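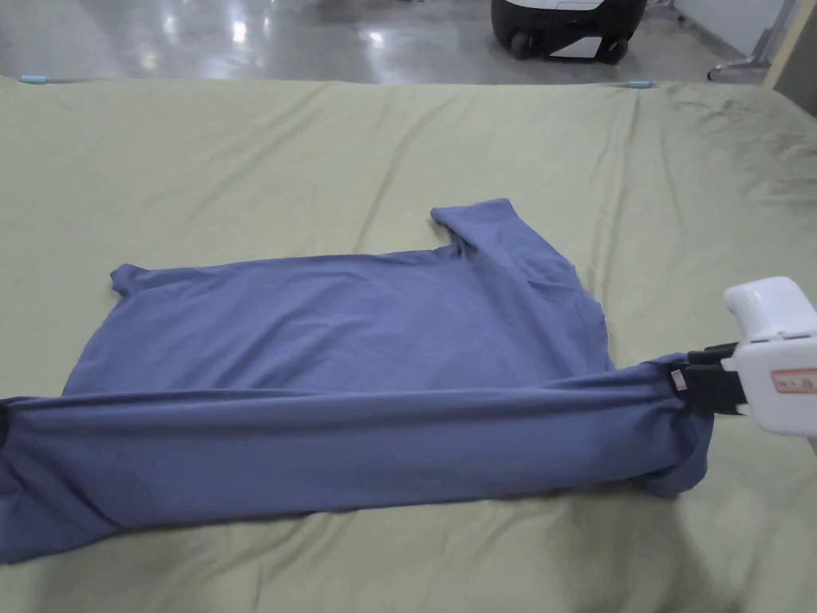
Lab > Notebooks > Folding bench > Equipment planning

January
Tamunoemi Bashir

Notes Purchasing Calendar Bench log Search

Started the morning meaning to write up the shirt folds and ended up doing next quarter's shopping list instead, so this entry is mostly money. Sorry to whoever comes looking for fold notes, those are on the paper sheets in the tray and I'll type them in when I get a quiet afternoon.

The big item is still the hand-held grippers. I'd love to have two more, and I have been saying so since the fall (you can all stop rolling your eyes now). The quote from Sernum came in overnight, $966 each, with the charger but without a spare set of fingers, which they list separately at $187. I wrote back and asked whether the fingers get cheaper if we order them at the same time. We go through fingers faster than anything else on this bench, so I would be quite happy to have one gripper fewer and a drawer full of fingers. Let's talk about it before I send anything!

Turis also makes a gripper that would fit our mounts. It's cheaper on paper, but the lead time is eight weeks and their sales person was very sweet and very vague about whether the firmware talks to our logging. I've asked for a loaner. If they send one, please put it through the sleeve routine first – pick up the cuff, pull the sleeve out straight, let it lie – before trying anything clever with it. A cuff is thick and bunchy and a good test of how the jaws close. Then do a single layer, which is where the old ones used to slip on us.

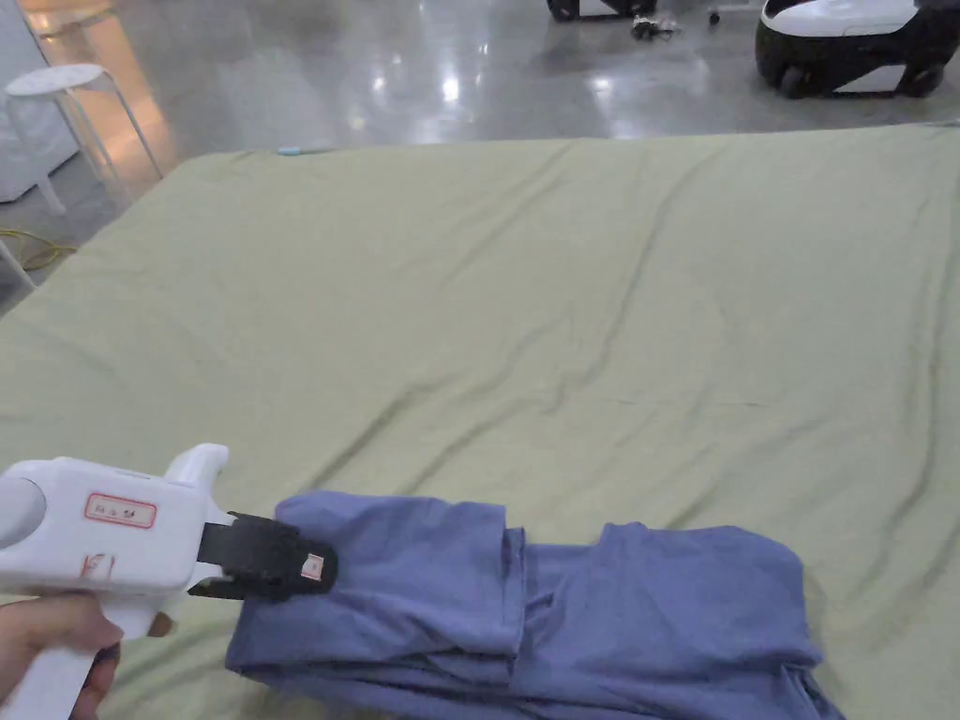 Next, cloth. I know it feels silly to put shirts in an equipment budget, but they wear out like anything else, and a shirt that's been folded all month doesn't behave like one that came out of the package yesterday. I'd like a proper line for garments so that we aren't scraping them out of the snack money again. Whitelaw will do mixed sizes in plain colors for $243 the lot. I would ask for some that aren't blue. The blue ones are fine on the green sheet, good contrast, easy to see where the edge is, but we have plenty of blue behind us already and I'd like the next batch to have something pale and something with a pattern, stripes maybe, even if it makes the labeling slower.

While I'm on the sheet: I'd like a second one in the same green so that one can be in the wash. The clips hold it well enough along the back edge. It still ripples once you've been dragging a garment around on it, and I catch myself smoothing it with my forearm between folds. I looked at a fitted cover from Sonstead, which would stay flatter, but it only comes in gray and I don't want to change the background halfway through a set. Parked until summer. If somebody sews and feels like putting elastic on a plain sheet, come and see me, I'll buy lunch.

Labels. We write the numbers on by hand in red and they rub off the housings, and then two people log under the same number and I spend an evening untangling it. A little label printer with laminated tape would fix this for very little money. I'm putting it in under small tools and I don't expect a fight.
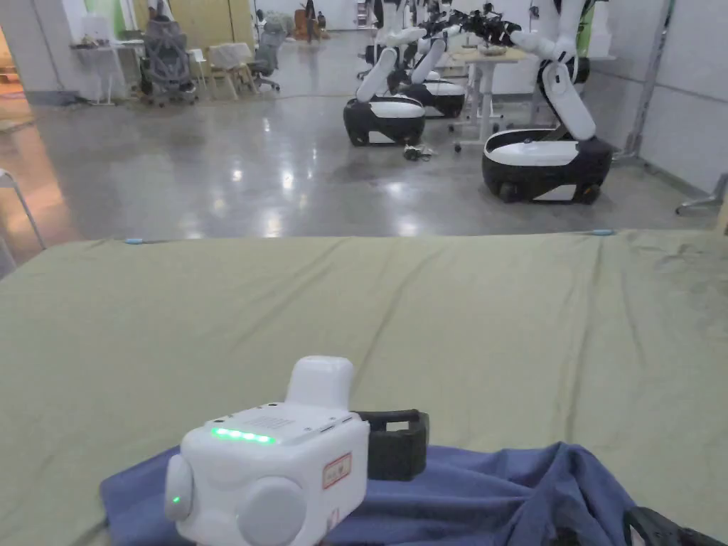 K1 on the folding table, lights on, mobile bases behind.

Some thoughts on the mobile bases, mostly for myself. They aren't in this quarter's request. What I do want to put in is the boring stuff around them: cable covers for the floor, a second power strip at that side of the room, and service parts for the wheels. Last year the whole service budget went on shipping, more than $900 of it if I'm reading my own handwriting correctly, and I'd much prefer to order one box of parts in January than pay for rush delivery every time something squeaks. I need to pull the part numbers out of the manuals, which are in the cabinet, I think the tall one.

I also looked into anti-fatigue mats for the people standing at the folding table. My knees vote yes. No quote yet.

Where the draft stands as of 4 pm:
- Sernum gripper, two at $966
- Finger sets, $187 each, quantity to be argued over
- Whitelaw garments, $243
- Second green sheet, label printer, cable covers: prices to come
- Turis: waiting on the loaner
- Sonstead cover: parked

If you want something added, write it in pencil on the printout by the door and put your initials next to it. I'll total everything up once Sernum answers about the fingers, and then it goes upstairs.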